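Killgate House kitchen users, minutes of the January meeting

Present: Brynhildur Eyvindsson (chair), Aiguo Cao, Chunhua Jin, Zhenhua Shi (minutes). Apologies: Tianyou Xiong, who sent a note about the kettle. The note was read out and the kettle was deferred.

1. Minutes of the last meeting
Agreed, after the word "filthy" was changed to "tired" at Aiguo's request.

2. Worktop
Chunhua has wiped the join near the hob with three sorts of cleaner and it is still a join. Aiguo asked whether the specks were meant to be there. They are. Grimar to be asked for a price on resealing, ceiling of £10 before it comes back to us.

3. Crockery
The chair proposed that the lilac bowls, the pale plates and the green spoons be kept as the everyday set and the remaining oddments boxed. Zhenhua felt the colours were those of a christening. Noted.

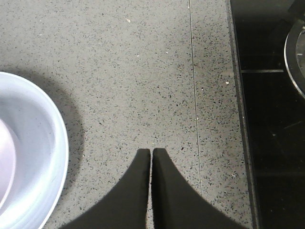
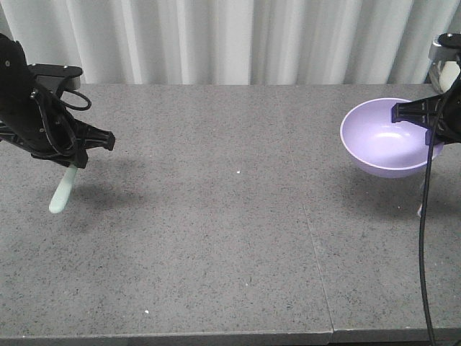
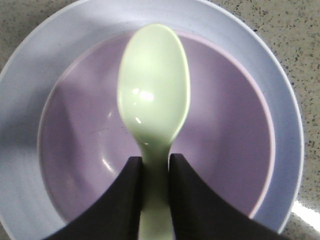

Discussion of stacking went on for longer than the item deserved. Agreed: bowl on plate, spoon in bowl, one stack per person, four stacks on the lower shelf. Chunhua wished it recorded that she had been doing this all along.
Carried, Aiguo abstaining on the spoons.

4. Curtain
Due a wash. Brynhildur to take it down, Zhenhua to hold the chair she stands on.

5. Any other business
Seven mugs are still missing from the Liang order. Aiguo will look in his car.

Next meeting in February, 4 pm, bring own mug.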